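플라르니스(Plarnis) 생활작업 연구팀에서 가사·매장 작업 평가에 참여하실 분을 모집합니다. 모집 인원은 16명이며, 로봇이나 프로그래밍 경험은 필요하지 않습니다. 집에서 살림을 해 보셨거나 카페, 식당, 마트에서 일해 보신 분이면 지원할 수 있습니다.

## 어떤 일을 평가하나

저희 팀은 두 팔 로봇이 집안일과 매장 일을 어디까지 할 수 있는지 조사하고 있습니다. 공장에서 같은 부품을 같은 자리에 놓는 일은 기계가 오래전부터 해 왔습니다. 찻주전자를 들어 옮기고, 컵을 정리하고, 수건을 개고, 진열대의 앞줄을 맞추는 일은 사정이 다릅니다. 물건마다 모양이 다르고 손잡이 위치도 다르며, 사람마다 "됐다"고 보는 기준도 다릅니다.

이번 평가 목록에는 33개 작업이 있습니다. 다기와 주방용품 다루기, 식탁 정리, 세탁물 개기, 선반 보충, 간단한 포장이 들어 있습니다. 가장 먼저 진행하는 묶음은 다기입니다.
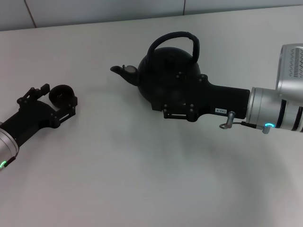
*다기 묶음: 오른쪽 그리퍼로 검은 주전자를 잡은 상태*

주전자 하나를 다루는 데도 판단할 것이 여러 가지입니다. 몸통을 잡을지 손잡이를 잡을지, 어느 높이에서 내려놓을지, 주둥이를 어느 쪽으로 돌려 둘지 정해야 합니다. 카페에서 일해 보신 분은 이런 것을 몸으로 알고 계시지만 글로 적어 둔 곳은 많지 않습니다. 참가자의 의견을 받아 작업별 채점 기준을 만들려고 합니다.

현재 수준을 미리 말씀드리면, 기대하시는 것보다 느립니다. 사람이 한 번에 끝내는 동작을 로봇은 여러 번 나누어 합니다. 지난 내부 시험에서는 93회를 시도했고, 그 기록을 검토하면서 평가자끼리 의견이 갈린 경우가 많았습니다. 물건이 목표 지점에 놓였는데도 한 사람은 성공, 다른 사람은 실패로 적었습니다. 내려놓을 때 소리가 컸다는 이유였습니다. 이런 차이를 줄이는 것이 이번 모집의 목적입니다.

## 참가자가 하는 일

1. **직접 시연.** 같은 물건으로 같은 작업을 손으로 해 봅니다. 평소 하시던 대로 하면 됩니다.
2. **관찰과 채점.** 로봇이 작업하는 모습을 보거나 녹화 영상을 보고 채점표를 작성합니다. 항목은 파지, 이동, 내려놓기, 마무리 위치, 소요 시간입니다.
3. **면담.** 채점 이유를 담당자에게 설명합니다. 면담은 녹음합니다.
4. **배치 제안.** 물건을 어떤 간격과 방향으로 두면 다음 작업이 편한지 의견을 적습니다.
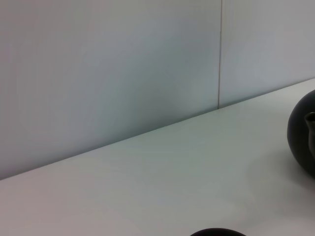 배치 제안은 작업마다 짧게 적으셔도 됩니다. "손잡이가 벽 쪽으로 가면 다시 돌려야 한다", "둘 사이에 손이 들어갈 자리가 있어야 한다"와 같은 문장이면 충분합니다. 도면이나 수치는 요구하지 않습니다. 문장은 연구팀이 정리해서 채점 기준에 반영하고, 반영된 내용은 참가자에게 다시 보내 확인을 받습니다.

로봇을 조종하는 일은 이번 모집에 포함되지 않습니다. 원격 조작 담당자는 별도로 채용합니다.

## 지원 자격

- 만 19세 이상
- 한국어로 의견을 말하고 적을 수 있는 분
- 다음 중 하나에 해당하는 분
 - 가정에서 주방일과 정리를 주로 맡고 있는 분
 - 카페, 식당, 숙박업소, 소매점에서 6개월 이상 근무한 분
 - 요양·돌봄 현장에서 생활 지원 업무를 해 본 분
- 두 시간 동안 서거나 앉아서 참여할 수 있는 분(의자 제공, 중간 휴식 있음)

기계가 집안일을 하는 데 회의적인 분도 지원하시기 바랍니다. 찬반 의견은 선발에 영향을 주지 않습니다. 왼손잡이이신 분은 신청서에 표시해 주십시오. 시연 기록을 따로 분류합니다.

## 일정과 장소

- 신청 마감: 2024년 7월 첫째 주
- 참여 횟수: 1인당 네 번, 회당 두 시간
- 장소: 나룸(Narum) 작업실 2층. 승강기가 있습니다.
- 시간대: 오전반과 오후반 중 선택. 매장 근무자는 저녁 시간을 따로 협의할 수 있습니다.

첫 회에는 안전 교육과 채점표 연습을 합니다. 첫 회에 빠지면 이후 회차에 참여할 수 없습니다. 나머지 회차는 한 번까지 날짜를 바꿀 수 있습니다.

## 사례비

회당 정해진 금액을 지급하며, 금액은 선발 안내문에 적어 드립니다. 교통비는 별도입니다. 네 번을 모두 마친 뒤 14일 이내에 본인 계좌로 입금합니다. 중간에 그만두시는 경우에도 참여한 회차만큼 지급합니다.

## 안전과 개인정보

로봇이 움직이는 동안에는 바닥의 표시선 밖에서 관찰합니다. 직접 시연할 때는 로봇의 전원을 끕니다. 긴 소매와 늘어지는 장신구는 피해 주십시오.

시연 영상은 손과 작업대를 중심으로 촬영합니다. 얼굴이 찍힌 부분은 저장 전에 삭제하고, 면담 녹음은 글로 옮긴 다음 폐기합니다. 채점 자료는 이름 대신 번호로 보관합니다. 참가자는 언제든지 본인 자료의 삭제를 요청할 수 있습니다.

## 신청 방법

나룸 작업실 1층 안내대에서 신청서를 받아 작성하신 뒤 같은 곳에 제출해 주십시오. 신청서에는 이름, 연락처, 가능한 시간대, 해당 경험을 적습니다. 경험란은 몇 줄이면 됩니다. 자기소개서와 사진은 받지 않습니다.

서류 확인 후 전화로 짧게 통화합니다. 통화에서는 평소 하시는 집안일이나 매장 업무 가운데 가장 번거로운 것을 여쭙니다. 선발 결과는 모든 신청자에게 문자로 알려 드립니다.

작업 내용과 채점 방식에 관한 문의는 타루시 비스와스(Tharushi Biswas), 일정과 사례비에 관한 문의는 미탈리 위라쿤(Mitali Weerakoon)이 담당합니다. 두 사람 모두 한국어로 응대합니다.

공고일: 05/04/2024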